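Grasp planner keeps choosing the rim of round pots and then fails the collision check

Posted in Manipulation > Planning and control, April 2021

tablemat_bertie

Hello all. I have been handed the grasping stack at work, in the sense that the person who wrote it left and I was nearest the door. One arm, hanging down over the table, parallel fingers, depth camera off to the side. The planner is Naleo, with the stock antipodal sampler. The task is to pick up small decorated pots and bowls and put them somewhere else on the table, which my mother could do at the age of two.

Naleo samples 50 candidates per object and ranks them. For anything round and open-topped, the top of the list is nearly always a rim grasp, one finger inside and one outside. Fine, I like a rim grasp. But then the collision checker throws out nearly every one of them with "finger link in contact with object mesh", and what survives is some daft sideways hug of the belly which the arm can't reach anyway. Over the last batch I logged 2,427 rejected candidates and 31 accepted ones.

Things I have tried:

Raising the sample count to 100. Twice as slow, same result.
Turning off the collision checker. I don't recommend this.
Redoing the hand-eye calibration. It was already good, and now it is good and I am tired.

The meshes are rebuilt from depth every cycle. Is this a sampler problem, a mesh problem or a me problem?

quaysidecontrol

Have you tried updating? We had something like this on the old release and it went away. Might have been the driver though. Or the lights.

foltinlow_lurker

Mesh problem, with a bit of sampler. You can let yourself off.

Depth reconstruction from one side view is dreadful at the inside of a bowl. The camera sees the near outer wall and perhaps a slice of the far inner wall, and the rest is guesswork. Naleo's default guess is "close_holes: true", which puts a lid on everything. As far as your collision checker is concerned you don't own any bowls, you own a set of paperweights. Any candidate that puts a finger inside is a finger through solid pot, so out it goes.

Set close_holes to false for anything your detector labels as open. Then look at the mesh in the viewer before you run a single plan. If you can see down into it you are most of the way there. If the inner wall is ragged, take a second view from a different wrist pose and fuse the two. We used Bortolotti for the fusing at Foltinlow and it does the job, provided you never read its documentation, which describes a different program.

Next, allowed contacts. You want the fingertip pads to be permitted to touch the target object and nothing else, and only during the last bit of the approach and the close. The default in Naleo allows no contact at all until the grasp is "confirmed", and it can't be confirmed without contact. I raised this in August and was told it was by design.

Then the sampler. Wide fingers need a wider opening than the sampler thinks, as it treats them as two thin lines. Give it the true finger width at the tip and at the point where the finger will cross the rim, particularly if yours taper. Ours are fat at the top and narrow at the bottom, so a grasp that is legal at the tip was jamming further up on anything with a small mouth. 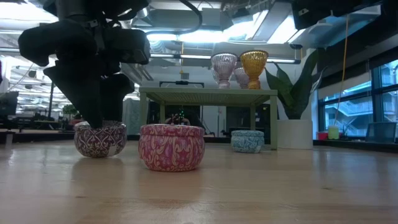
The other thing that caught us was depth of insertion. Naleo plans to the centre of the contact patch, so on a shallow bowl it will happily send the inner finger to a point underneath the table. Clamp it to the measured inner depth minus a margin. If you have no measured inner depth, clamp it to something timid and let the gripper close on the top of the wall. Timid grasps slip now and then, but they don't end in a meeting.

Last one: if your pots have a projecting rim or a thick band at the top, lower the antipodal angle tolerance with care. The sampler loves the underside of a lip and will try to hang the whole thing off it.

tablemat_bertie

Paperweights. Yes. Opened the viewer and every last one has a lid on.

With close_holes off and the contact rule changed I am getting rim grasps through the checker on the bigger things. The smallest still fails, and I suspect your finger width point, so that is tomorrow's misery. Thank you. (Updated as well, for completeness. It moved all the config files.)

dukik_user_old

Switch to Dukik, it has none of these problems. It doesn't support depth cameras yet but they are working on it.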